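Comedy | Creators | Interviews

Ebony Rewi on Short Videos, Long Drives and Learning to Do an Hour

30th October
By Staff Writer

Ebony Rewi had been posting comedy clips on Tralleck for most of a year before any of her family found out. Her mother heard it from a cousin, who had been sent one of the clips by somebody at work.

"She called me and asked why I was doing her voice," Rewi says. "I said it wasn't her voice. It was completely her voice."

The character was Aunt Denise, a woman who leaves voicemails that are too long and never say why she called. Rewi recorded the first one in her parked car on a lunch break, with a towel on her head. It got 76 views in the first week. She remembers the number because she wrote it on the back of a parking receipt, which she still has.

She grew up in Atinga, where she worked the front desk at a dental office after high school. A lot of Aunt Denise comes from that desk. People would call to cancel an appointment and stay on the line to talk about their sister's divorce. Rewi says she wasn't allowed to hang up first, so she listened.

"I got good at hearing where someone was going to breathe," she says. "That's most of the act. If you get the breath right, people think you wrote a great joke."

The clip that changed things was the one about the casserole dish. Aunt Denise wants it back, won't say whose house it's at, and names everybody it could be. Rewi thought it was weaker than the one before it and nearly took it down the same night. By the next morning it had been shared by several bigger accounts, and strangers were writing to her about dishes of their own.

She kept the dental job until January. The money from the clips was uneven, she says, and she had rent and a car payment. Her manager let her switch to mornings so that she could film in the afternoons while the light was good.

Live comedy came later and went badly at first. Her first booking was at Sendora, a club that seats 100, and she walked out with six minutes of material for a spot that was supposed to run fifteen. She did the voicemails in order. Without cuts, they ended sooner than she expected.

"I said good night and the guy in the booth didn't turn on the music, because he thought it was part of the bit," she says. "So I just stood there. Then I said good night again."

She went back a month later with a notebook and asked for the early spot, when people are still ordering. She did that most weeks for a year. She stopped opening with Aunt Denise and started talking as herself, about the dental office and about driving home late with the windows down to stay awake.

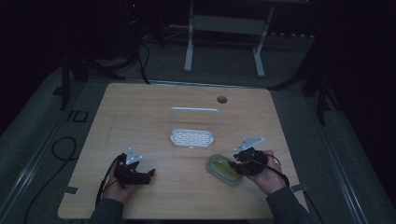
Leonie Tawhiri remembers the early sets differently, and says the short one at Sendora was better than Rewi makes it sound. The room was with her the whole time, according to Tawhiri, and the trouble was only that she looked at the floor between bits. "Once she looked up, she was fine," Tawhiri says. "She still talks about that night like somebody got hurt."

Rewi laughs when this is passed on to her. She says she did look at the floor, and that there was tape on it, and that she'd been told to stay near the tape.

The two of them now write together on Fundness, a podcast in which they read out small-town complaints sent in by listeners and try to settle them. A recent episode dealt with a man who mows his neighbor's half of a shared strip of grass and wants to be thanked. They disagreed about it for most of the show and have had more mail about it than anything else.

The touring has grown slowly. Rewi says the largest crowd she has played to was 2,000, as an opening act, and that she couldn't see anyone past the second row. She prefers smaller rooms. She drives to most dates herself – she doesn't like flying – and writes out loud on the way, with her phone recording on the passenger seat.

She is asked about her private life a good deal and doesn't say much. She is not married. She has a dog, an old one, who doesn't appear in the clips because he barks at the towel.

As for Aunt Denise, Rewi has thought about dropping her. She tried leaving her out of a show last spring and people shouted the name from the back until she gave in and did a voicemail with no props. For now the character comes on near the end, for one message, and it's a new one each night.

Her mother comes to the shows when they're close to home. "She sits on the side and tells people it isn't her," Rewi says. "They haven't even asked."

The new hour is still being worked on. She has the first half where she wants it and is moving the driving story around – it was the closer, then it was the opener, and this week it's somewhere in the middle.

Contact us | Send a tip | All rights reserved | Back to top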